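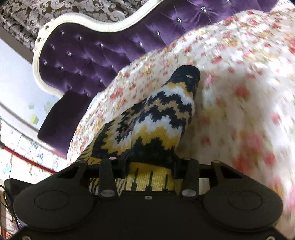

# Kurnstead Register of Ferry Luggage Labels

The register lists paper luggage labels issued to passengers on the Skornalau crossings. It is kept by the Kurnstead Collectors' Society and issued as plain tables for use by members, dealers and local historians.

**Current release:** Feb 29, 2024

## Contents

| File | Rows | Purpose |
|---|---|---|
| `labels.csv` | 2,107 | One row for each label examined |
| `printers.csv` | 18 | Printers named on the labels |
| `routes.csv` | 8 | Crossings, with ports at each end |

Each label has a register number, which is never reused. Numbers beginning with D come from the Dobson albums, which were listed before the present grading scheme was adopted and are being regraded in page order.

## Condition grades

- **A** — unused, gum intact, no folds
- **B** — unused, with light marks or a single fold
- **C** — used, complete
- **D** — used, with loss to the printed area
- **U** — not yet graded

A label removed from a suitcase is always graded C or D, however clean it may be. Trimmed labels are entered as D, and the `notes` column gives the side affected.

## Known gaps

The Truvivham night service is poorly covered. Its labels carried no printer's name, and over 30 entries have been placed with that service on the strength of typeface and paper alone. These are marked `attribution = probable` and should be quoted as such in any sale listing.

Reprints sold on board as souvenirs are included where they can be told apart from the originals. The blue first-class reprint is on smooth white stock; the original is on cream.

The register does not give valuations, and requests for them cannot be answered.

## Corrections

Corrections should quote the register number and include a scan of both sides of the label. Those received by the end of March will be considered for the next release.

## Terms of use

The tables may be copied and quoted freely, provided the Society is credited. Scans remain the property of the lenders and are not part of this release.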